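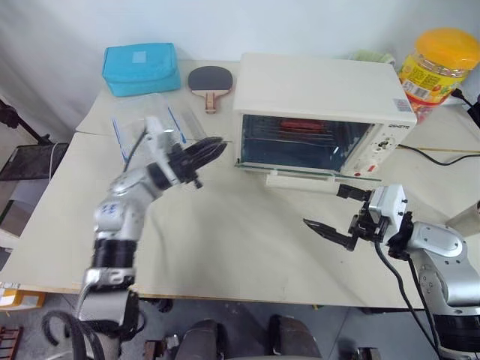 Two robot arms at work by a small white oven. The fingers of one are at the door handle.

How do you teach a robot to use an oven?

Think of a job you do in the kitchen without much thought. You open a door, pick up some food, put it on a tray and close the door again. It takes you less than a minute. For a robot, that is a long list of jobs, and each one has to be learned.

One way to make a robot move is to write down every step as numbers in a computer. Move the arm forwards this far. Turn the wrist this much. Close the fingers. Robots in car factories have worked like this for a long time. Each car stops in the same place, so the same numbers are right all day long.

A kitchen is harder. The tray may be on the left today and on the right tomorrow. Somebody may have left a bottle in the way. If the robot only follows its numbers, it will close its fingers on thin air. So engineers often use a different way, and it is closer to how you learned to tie your shoes. A person shows the robot what to do.

Showing a robot by hand

The first way of showing is to take hold of the robot's arm and move it. The motors are set so that the arm goes where it is pushed, a bit like a stiff desk lamp. The person moves the arm to the oven, closes the fingers on the handle and pulls the door down. All this time the computer is recording how far each joint has bent. Afterwards the robot can play the same movement back.

Moving an arm by hand is simple to learn. It gets awkward when there are two arms, as a person has only two hands and each robot arm has several joints that all want to swing. The person's own hands can also get in the way of the cameras.

Showing a robot by remote control

The second way is called teleoperation. "Tele" means "far off", as in television and telephone. The person doesn't touch the robot that is doing the job. They hold a controller, or they move a second pair of arms called leader arms. When the leader arm bends, the robot arm bends too. When the person squeezes a trigger, the robot's fingers close.

The robot's fingers are part of a gripper. Most grippers have only two fingers. Try picking up a pencil with just your thumb and one finger, and then try turning it round and putting it down gently. You can do it, but you will go slowly. Now imagine you can't feel the pencil at all and have to judge everything by looking. That is what a person using remote control often has to do, and it is why beginners squash things.

What gets recorded

Every time the person does the job from start to finish, the computer saves it. One saved turn is called a demonstration. It has two main parts in it.

The first part is movement: where each joint was, and whether the gripper was open or shut. The second part is pictures. A robot may have one camera placed high up, where a head would be, and another near each gripper. The high camera sees the whole table. The camera near the gripper sees things close up, so it is useful for the last little bit, when the fingers must go to exactly the right spot.

Both parts are saved with the time, so the computer can match them. It knows that when the pictures looked like this, the arm moved like that.

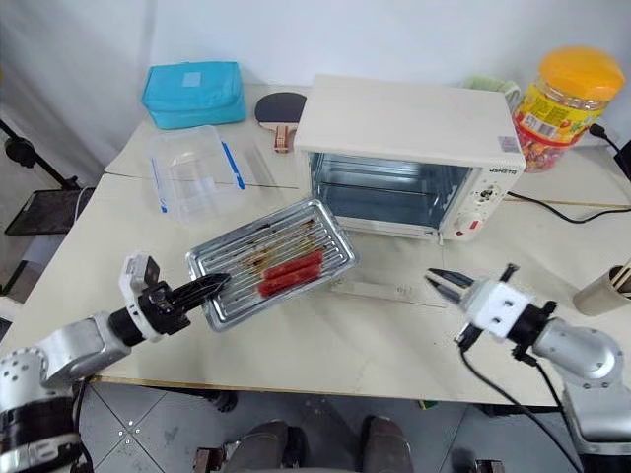
How many demonstrations does a robot need?

It depends on the job. In a project called Greta, the team recorded 604 demonstrations of one kitchen job over 14 days. A very simple job, such as pushing a block across a table, may need far fewer.

Learning from the demonstrations

A pile of recordings is not much use by itself. The next step is called training. A computer program looks at the recordings again and again, and at each moment it makes a guess: what did the person do next? Then it checks its guess against what the person really did. At the start its guesses are poor. The program changes itself a little after each batch of guesses, and slowly they get closer.

When the training is done, the remote control is put away. Now the robot looks through its cameras and uses the program to choose its own movements. The people stay close by with a stop button.

It is important that the demonstrations are not all the same. If the tray is in one place every time, the robot may learn only that place. So the people slide the tray about and turn it a little between turns. They may put other things on the table too, so that the robot gets used to a bit of clutter.

People have to be careful about their own habits as well. A robot copies what it is shown. If the person waits a long time before picking something up, the robot may learn to wait too.

Why food is tricky

Sausages are good practice. They are smooth and rounded, so they can roll. They are soft, so a gripper that squeezes too hard will mark them. Two sausages lying close together are harder again, as the fingers must fit round one and leave the other where it is.

Metal trays have a problem of their own. They are shiny, and bright patches of light move across them when the camera moves. A person knows that this is only light. A program has to see a lot of trays before it stops being fooled.

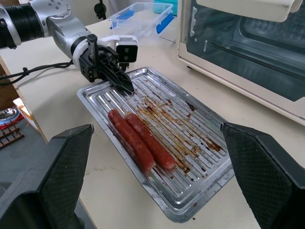

Lanying Qian says that the oven door was the part she had to practise most. She would pull it straight towards her, but a door on a hinge moves in a curve, and the gripper kept slipping off. She got better when she tried it slowly on the oven at home, with two fingers, and watched which way her hand went.

Try it yourself

You need a friend, a scarf, a plastic cup and a table.

Tie the scarf over your friend's eyes. Your friend is the robot. Put the cup on the table. Tell the robot how to pick it up, using only short orders such as "left", "down" and "close". Count the orders.

Now do it a second way. Hold your friend's wrist and guide the hand to the cup. Do this 8 times. Then let go and see if your friend can find the cup alone.

Last of all, move the cup a little way and ask your friend to try again with the scarf still on. Then take the scarf off and have one more go.

Words to know

Demonstration: one complete turn at a job, done by a person and saved for the robot to learn from.

Gripper: the part at the end of a robot arm that holds things.

Joint: a place where an arm can bend or turn.

Teleoperation: working a machine by remote control.

Training: the time when a computer program learns from the recordings.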